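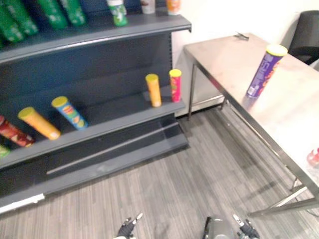
Dratunside bench notes, September
Restocking task, canisters from table to shelf
Written up by Santino. Arnar on the stop button, Domingo on resets until lunch, then Pascual.

09:10. Started with the same policy as last time and no retraining. Room as before: metal shelving on the left, steel table on the right, two-arm setup working from the carpet side. The job is to take snack canisters lying on the table and stand them on the middle shelf, label out if possible, lid up always. Medina want to know if this could be handed over for the quiet hours in a small shop. I want to know if it can do it 40 times without somebody walking over.

Reset rule, since we argued about it again: the canister goes down on its side, anywhere on the front two thirds of the table, lid pointing any way. Domingo had been placing them all with the lid away from the robot, out of habit, and the numbers from that batch are too kind. I have marked them in the sheet and won't use them.

09:45. First batch through. Picks are fine. It closes on the body of the canister a little below the lid and lifts cleanly nearly every time. Reflections on the steel bothered the old detector a lot and I expected the same here, particularly with the purple one, but the grasp point stayed on the canister and didn't wander down onto its reflection. Good. That was two weeks of Pascual's time and it has paid off.

Turning upright is where it loses. A canister picked up on its side has to be brought round through ninety degrees before it goes on the shelf, and the wrist runs short of travel if the lid was pointing to the far right of the table. Then it does one of two things. Either it puts the canister back down and takes it again from the other end (slow, but right), or it carries on and sets it on the shelf at a lean. The second is the one we need rid of. A leaning canister stays put until its neighbour is touched and then rolls.

10:30. Arnar asked what a person would do. We timed him. He does not put it back down, he just rolls it in his fingers while walking. Nine canisters off the table and on the shelf in less time than the robot needs for one and a half. He also straightened two that were already up there, without being asked and without noticing he had done it.

I'm writing that down because the straightening is the part I can't see how to specify. The task as we train it ends when the item in the hand is let go. A shelf is tidy or untidy as a whole. If there is a canister lying down on the left of the shelf, the policy will put the next one in the gap and call it finished. It has no interest in the one lying down. Saturnino says add a second task, "tidy", and alternate. Could be. I would sooner have the end condition look at the whole shelf, but that means relabelling and we have no one free to do it.

11:15. Stopped for a loose cable on the left wrist. Tightened, taped, logged. Not the robot's fault, but it is still a walk over, so it counts against the run. If this were a shop at six in the morning there would be no Arnar.

11:50. Placing next to a standing neighbour. Set the right-hand end of the shelf with two upright and asked for a third beside them. Four tries:
1 – fine, small gap.
2 – knocked the neighbour with a finger on the way out, neighbour wobbled and stayed.
3 – fine.
4 – knocked the neighbour over. It then let go of its own canister correctly and backed off, and scored itself a success.

Try 4 is the Lastutum problem again. There the crates were half a metre wide and it hardly mattered. On a shelf of tall thin things it matters a lot. The fingers open sideways, towards whatever is standing there. Domingo suggests turning the wrist so they open front to back. The shelf back may get in the way when placing deep, but we only use the front of it in this task. Will try it.

12:30. Lunch. Pascual takes over resets.

13:20. Wrist turned for the release. Better at once. No neighbours knocked in the first batch of the afternoon. New trouble: with the fingers front to back, the rear finger is hidden from the head camera as it goes in, and twice it pressed the canister against the front lip of the shelf above. No damage, force limit tripped both times, had to be cleared by hand. Lowered the approach height a bit and it stopped happening. I don't trust that as a fix. It is tuned to this shelf and this canister, and the first taller item will find it out.

14:40. Pascual tried it with the office chair pushed in closer behind the table, to see if a change in the background upset anything. No effect I could find. Moved it back.

15:05. Long run. Target 40 in a row with hands off. Got to 22, then a lean, then a roll, and the canister was on the carpet. The robot can't pick up from the floor in this setup, the arms aren't allowed that low, so it stood and waited. Second attempt reached 31 and stopped on a failed grasp, with the canister too close to the rolled edge of the table and the finger riding up on it. Didn't have time for a third.

Totals for the day: 88 placements scored, counting the morning. I have left out the batch with the kind resets. Of the ones I'd call good (upright, neighbours untouched, no help), the afternoon is clearly better than the morning, and I'll put the split in the sheet once I've watched the video for the ones it marked itself. Its own scoring is too generous and I don't want that figure going to Medina.

What I'd tell them if they rang now: it can put things on a shelf while somebody is in the room. It can't be left with a shelf. For the same money they could have a person for an hour each morning, who would also sweep. The Gokura people sell theirs with a tray that holds every item upright before the robot gets it, and I can see why. Stand the canisters up for it and most of our failures go away, but then somebody has stood the canisters up.

To do
Santino – watch video, correct the scores, send split to Saturnino.
Domingo – wrist-turned release on both arms, only the right has it at present.
Pascual – table edge grasps. Try sliding the canister inwards before closing.
Arnar – proper strain relief for the left cable, the tape won't hold.
Saturnino – decide on "tidy" as its own task or a shelf-wide end condition. Need an answer before we collect any more.

Left powered down at 17:30, arms parked, battery on charge. Key is in the usual drawer.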